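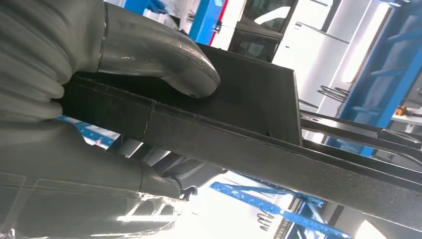
Poonam Sachdeva lleva ocho años especificando bandejas y cajas de poca altura para Lirnby, y su primera observación se refiere al canto. «El panel superior casi nunca falla. Falla la junta entre el panel y la tira lateral», explica. En su taller, esa junta se revisa con luz rasante antes de mirar cualquier otra cosa.

La conversación gira pronto hacia los acabados negros. Sachdeva distingue entre el flocado, que deja fibra corta en la superficie, y el recubrimiento granulado, más resistente al roce. «El flocado retiene polvo y se marca con el dedo. El granulado disimula mejor, pero en las esquinas se adelgaza», dice. Para la serie Plusach eligió el segundo – una decisión que el departamento comercial discutió durante meses.

Trilok Nigam, responsable de ensayos, aporta los datos. El labio perimetral de Plusach mide 8 milímetros y la tolerancia de escuadra es de 2 décimas. «Con un labio más fino, la pieza flexa cuando se sujeta por un solo extremo», señala. No recomienda apilarlas sin separador: el negro mate se abrillanta por fricción y el defecto no se corrige con limpieza.

Sobre el mantenimiento, ambos coinciden en el cepillo blando y en evitar disolventes. Discrepan en el adhesivo de la tira. Nigam prefiere el termofusible; Sachdeva sigue pidiendo cola en frío, aunque alargue el prensado. «En junio repetiremos el ensayo de pelado con los dos», anuncia él. Ella ya ha reservado la prensa.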